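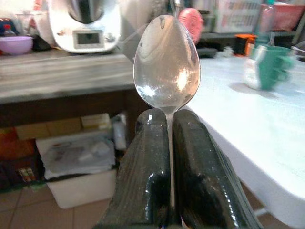
Dishwasher leaves white film on stainless, water softener already fitted

Posted by Salma Slaoui in Kitchen > Water and Cleaning

We moved in May and the dishwasher (a Climon, age unknown) came with the apartment. Stainless items come out with a chalky film. Glass has it too, plastic less so. The building has a softener in the basement. Detergent is Millet powder, one level scoop, normal cycle. Rinse aid is full. Wiping with vinegar removes the film completely. Is this hardness or detergent residue, and what should I check first?

2 replies

Fadwa El Fassi
If vinegar takes it off, it is mineral scale. Detergent residue usually rinses away with plain warm water, and etching does not come off at all.

Check in this order:
Test the water at the kitchen tap with a hardness strip. Many building softeners feed the hot line only, and a lot of dishwashers are plumbed to cold.
Find the hardness setting on the machine itself. If it has its own salt compartment, the setting has to match the strip reading.
Pull the filter and look at the spray arm holes. Scale in the holes lowers the rinse pressure.
Run one empty hot cycle with citric acid, then repeat the wash with a single steel item and a single plastic one. 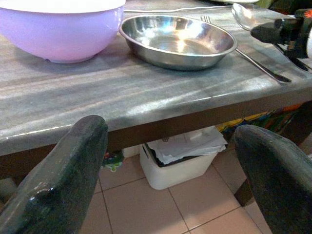 Plastic and stainless bowls

Plastic hides film better than polished steel, so judge the result on the steel. Let it dry fully before looking.

If the strip reads soft at the cold tap, cut the powder by half. Too much detergent in soft water will etch glass over time.

Wodska
Had the same with a Mara. Switched to tablets and it went away, more or less. Never tested the water.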